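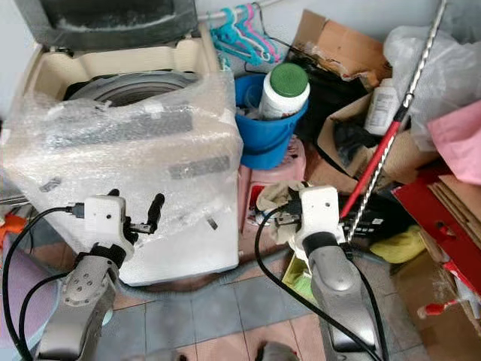 4.2 Wash habits in shared and single households

Figure 3. Top-loading washing machine with the lid raised, in a tiled utility corner.

The most striking result of the Hurthorpe survey is how little the size of a household tells us about how often it washes. We had expected larger families to fill the drum and run it less often per head. In fact the 167 homes that kept a full diary show almost every pattern one could think of, and that variety is what makes the data such a pleasure to work with!

Across the diary period these homes logged 3,527 loads. Homes with a top loader (102 of them) tended to wash in small batches, often adding a forgotten sock or tea towel after the cycle had begun. Homes with a front loader waited longer and sorted more carefully. Koller found the same split in an earlier study of rented flats, and we are delighted to see it hold up in a town with much older housing and far harder water.

Where the machine stands matters too. In Jenska, the older of the two districts, it usually shares a corner with brooms, buckets and spare bedding, and people told us they washed "when I can get to it". In Porkura most homes have a separate laundry room, and the diaries there are wonderfully regular, with the same programme chosen at the same hour week after week. Space to sort seems to do more for full loads than any advice printed on a detergent box.

Temperature was the other surprise. Of the homes that said they always washed cool, 34 had at least one hot cycle in the diary, nearly always for towels or sheets. We do not read this as carelessness. Several people wrote long and very funny notes in the margin about towels that smelled of dog, and these notes explain the choice better than our tick boxes did.

The diaries were kept in April, when drying outdoors is possible but risky, so the link between weather and load size is taken up separately in Section 4.3.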